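**Skedovville guesthouse news — Wednesday, October 9, 2024**

Quick one this week, still doing the bed linens as I type.

The Arnow is taking bookings for winter again. All the rooms on the creek side are done, new mattresses, new blinds, heaters that don't click all night. Street side is still closed till the painters finish. If you booked street side already, don't call — we moved you over, same price, check your email. Check the spam folder too.

Parking. The lot behind the Derkach building is now pay-only after 6, and yes they tow. Guests get a free pass at the desk, put it on the dash face up. Had two people last weekend leave it in the glove box. Not a fun Sunday.

Breakfast moves to 7 to 10, down from 11. Sorry to the late sleepers. Coffee stays out all day, and the bakery rolls are back on Saturdays, get there early becuase they go fast.

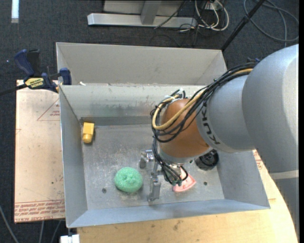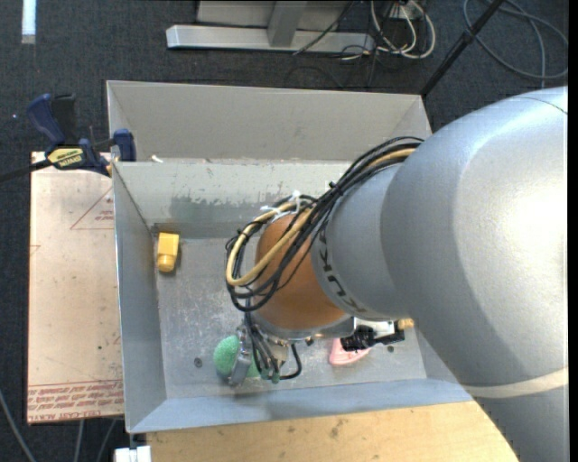

*KUKA arm at work over a metal bin.*

Rates for the off season: 60 a night for the small doubles, 2 night minimum on weekends. Monthly stays are 600 and we only have a couple of those, mostly for folks working in town. Call the desk for monthly, the website won't let you pick it. Working on that.

Shuttle to the Nekden trailhead runs Friday thru Sunday, leaves from the front steps at 8:30 and comes back at 4. Sign up the night before. Dogs OK if they can sit on the floor. Bikes no, the rack is still broken.

Mairéad Nic Giolla is taking over the front desk on weekday evenings, so late check-ins go through her now. Coming in after 10? Text the desk number before you leave home and she'll put the key in the lockbox. Please don't ring the side bell, that's the upstairs apartment and they have a baby.

Also — cancellations. Free up to 48 hours before, after that we keep one night. Same as it was in June, just writing it down agian since people ask.

Pool is closed for the season. Hot tub open till 9, towels are in the hall closet.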